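Sastura Training Rooms, Erkcombe
Electrical walk-through before exam prep season, July
Checked by: Xiuying Yuan
Second look: Xiaoqing Hou

Great round this year! Most of what we wrote up last time is fixed, and the new practice wall is a joy to work at. Comments follow each item.

1. Service panel, working space clear
OK. Shelving has been moved and the door opens all the way.

2. Panel directory filled in and readable
OK. Every circuit is labeled in block letters (thank you, whoever did this, it's beautiful).

3. Unused openings closed
FIX. One knockout is still open on the bottom of the Shen subpanel. Filler plate is on order.

4. GFCI receptacles trip and reset
OK. All tripped on the first press, including the one behind the sink that gave us trouble before.

5. Practice wall, lockout in place when not supervised
OK. Tags are new and the hasp is a big step up from the old one.

6. Extension cords
FIX. Two cords were running under the mat by the classroom door. Pulled and coiled. We'd love a floor box there someday.

7. Meters and leads
OK. The Fluvitz meters are rated 600 volts, and the leads match. One cracked probe tip went in the scrap bin.

8. Emergency lights
OK. Full 90 minute run, with every head still lit at the end.

9. Study room 2125, receptacles and lamps
OK. Cover plates tight. Seats for the timed practice tests don't block the wall heater.

10. Benches and bagged items
OK. Nothing stored against the outlets.

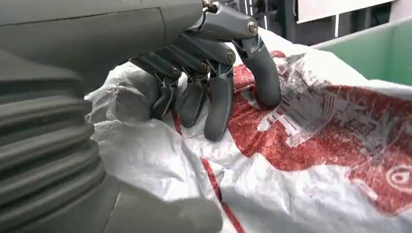 Item 10. Gray robotic hand and white plastic bag with red print.

11. Exit sign, rear hall
FIX. Lit, but one arrow points toward the closet. Easy swap!

12. Code books on the shelf
OK. Current edition in front, old ones marked for reference only.

Open items: 3, 6 (floor box request), 11
Recheck: before the first journeyman review class, X. Hou to sign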